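Notebook, August, shared workshop, back bench

Started 7:40 in the evening. Goal for tonight was to get the left arm picking from the mat again after the finger change, and to see whether the sorting program (Skundel, still on the old branch) can tell the parts apart well enough to put them in the right slot of the tray.

Left arm came up fine. The right one threw a joint fault at power-on, cleared it, threw it again. Reseated the connector at the base and it has been quiet through two restarts. I don't count that as fixed. If you use the bench this week and see the fault, write down which joint before you clear it.

Redid the tray position from scratch. The stored one was off by 5 mm toward the back edge, enough to put a finger on the rim. New values are in the Zondar config under tray_b. Please don't overwrite tray_a, the other job still loads it.

Parts for this round are two brake pads, two grommets and the white plastic bracket. Dropped the springs from the set. They roll, and I was spending more time setting them back than running anything.

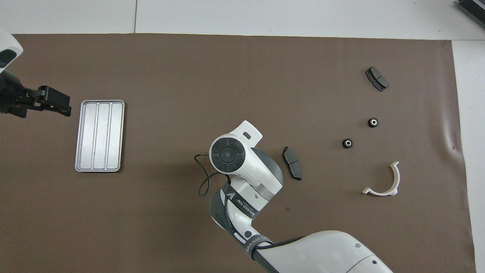 Grip force next. The pads are easy, they have flat sides and enough weight that they don't shift when the fingers close. I left them on the stock setting. The grommets need a lot less. At the stock setting the rubber squeezes and the part pops out of the fingers sideways. Brought it down in steps and settled on a low value that held the part for the whole move to the tray. Saved as grip_soft.

The bracket is the problem part. Its shape means the grasp point Skundel picks is often in the open middle, where there is nothing to hold. I tried giving it a fixed offset onto the leg of the curve. That works when the bracket lies one way and fails when it is turned around, as you would expect. It needs the orientation, and the old branch doesn't report it. The new branch does but won't build against the Tosh driver yet.

Ran the full log anyway to have a baseline. 169 attempts over the evening with all the parts mixed. Pads almost never missed. Most of the misses are the bracket, and the rest are grommets picked before I changed the force, so that log should be split before anyone reads a number off it. The split point is line 2087. Everything after that is on grip_soft.

Cable on the wrist: I gave it more slack so it doesn't pull at the end of the rotation. It now makes a loop on the left side that comes close to the mat on low moves. Didn't catch on anything tonight. A proper clip would be better - I'll print one if there is filament left.

The mat has creases near the right side. Depth readings there are a bit noisy and I kept small parts away from them. Might try weighting it down overnight.

To do
- clip for the wrist cable
- build the new Skundel branch with the driver patched
- ask Plokatix if the longer fingers are back in stock, want 5 pairs
- watch the right arm at power-on
- split the log

Powered down at 11:15, both arms parked, air off.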